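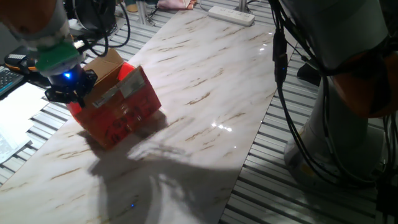 ## 5. Failure analysis: box slip during the tilt phase

Figure 3 shows the box during a trial of the unpacking task, tilted on the marble-patterned panel with one bottom edge slightly raised and the flap at the top open. Most of the faults we recorded fell in this part of the task, so we treat it separately from the grasping errors in Section 4.

### 5.1 What was logged

We ran 144 trials with the Dindavon controller. Of these, 48 ended in a fault that stopped the arm or needed a person to step in. We sorted the faults by reading the force log first and the operator's notes second. Where the two disagreed, both authors went through the log together and settled on a label. Lauri Huttunen ran the trials and Elsa Väisänen did the first round of labeling without seeing his notes.

The largest group was what we call a box slip. The arm applies a sideways force near the top of the box, the box begins to tilt, and the lower edge in contact with the panel slides instead of acting as a pivot. Once the edge slides, the planned path of the fingers no longer matches the position of the box. The controller reads the drop in contact force as a lost grasp and closes the fingers further. In the milder cases this only bent a flap. In 12 trials the fingers pushed into the box wall and the arm went into a protective stop.

The other faults were spread over several causes: late contact detection, a flap closing during the approach, and two stops caused by a cable pulling on the wrist during a wide rotation. We changed the cable routing after the second of these and did not see the fault again.

### 5.2 Cause of the slip

The planner assumes that the lower edge stays fixed. We had set the friction value from pull tests on the slatted aluminum work surface, and the same value was carried over when the panel was laid on top of it. The panel is glossy, and cardboard slides on it much more easily. Repeating the pull test on the panel gave a value well below the one in the configuration file.

This was a setup mistake on our side and the planner did what it was told to do. The mistake went unnoticed for a long time because many trials still finished. A full box usually stayed in place under its own weight. Lightly filled boxes slid, and so did boxes gripped close to the flap, where the arm pushes at a greater height above the panel.

A second factor was the fault handling. The controller has one response to a sudden drop in force, which is to close the fingers and try again. That response suits a part slipping out of the fingers. It is the wrong response when the fingers still have hold of the box and the box itself is moving across the surface. The force log alone does not separate the two cases well. In both, the force falls within a short window and then recovers when the fingers close.

### 5.3 Safety stop behavior

The protective stops worked in the sense that the arm halted each time the force limit was passed. The state the arm was left in was less satisfactory. After a stop the fingers hold their last position, and in several trials this meant that they were still pressing on a tilted box. Releasing the brakes from the pendant let the wrist settle a little, and the box then dropped back onto the panel.

No one was hurt, but the written recovery steps told the operator to clear the box by hand before opening the fingers. That puts a hand between the box and the panel while the load is still held. We now use this order:

1. Check that the second arm is also stopped.
2. Open the fingers from the pendant, standing outside the marked area.
3. Wait until the box is at rest.
4. Clear the box, then reset the controller.

The revised steps were also passed on to the group at Grerkside, who use the same recovery sheet with their own cell.

### 5.4 Changes and remaining faults

We made two changes to the software. The friction value is now stored with the surface and has to be confirmed when the surface is changed. The response to a force drop was also delayed by 800 ms while the box is being tilted, and during that time the arm holds its position and takes a new estimate of the box pose. If the estimate shows that the lower edge has moved, the tilt is abandoned and the box is lowered.

In a short follow-up run the fingers did not push into a box wall. Slips still occurred with lightly filled boxes, and the arm lowered them and started over, which makes the task slower. We did not repeat the full set of trials, so we give no new fault rate.

The pose estimate is weakest when glare from the panel falls near the lower edge of the box. We tried moving the lamp and had mixed results. A matte panel would probably help with both the glare and the sliding, but it would also change the task, and we kept the original panel so that the results stay comparable with those in Section 4.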